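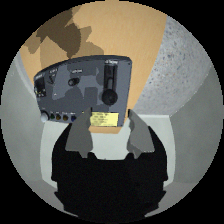
Bemo Robotics Club – Simulation Team

Participants wanted, summer project. Starts June 13, 2024, runs four weeks, evenings, room 31.

We need students to drive a simulated arm by hand and record tries at a control panel – buttons, knobs, a slider, little levers. Goal is 400 good recordings by the end. Last term's group got 80 and then exams hit.

What you'd do: sit at a laptop, steer the gripper, do the task on the card, save, reset, go again. Some labeling after. Short writeup at the end, one page is fine.

Who: anyone enrolled, any major. No coding needed for driving. If you do know some Python tell us, Walter Marulanda wants two people on the scripts and will teach teh rest.

Nice to have – patience. Game controller experience helps. Bring your own headphones.

Pay: none, sorry. Club credit counts, and your name goes on the poster if you finish all four weeks. 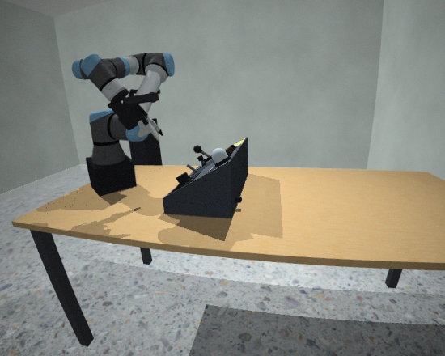 Do I need to have used a robot before?
Most people who join haven't. The first evening is all practice, and nothing you record then gets counted.

To sign up: send name, year, and which evenings you can make to Sanaa Amrani at the club desk. Put "panel project" in the subject or it gets lost. Spots go in order of reply. If your full up on evenings but want weekends, say so, Catalina Pereyra may open a second group.

Questions about credit go to Ida Nolte, not Sanaa.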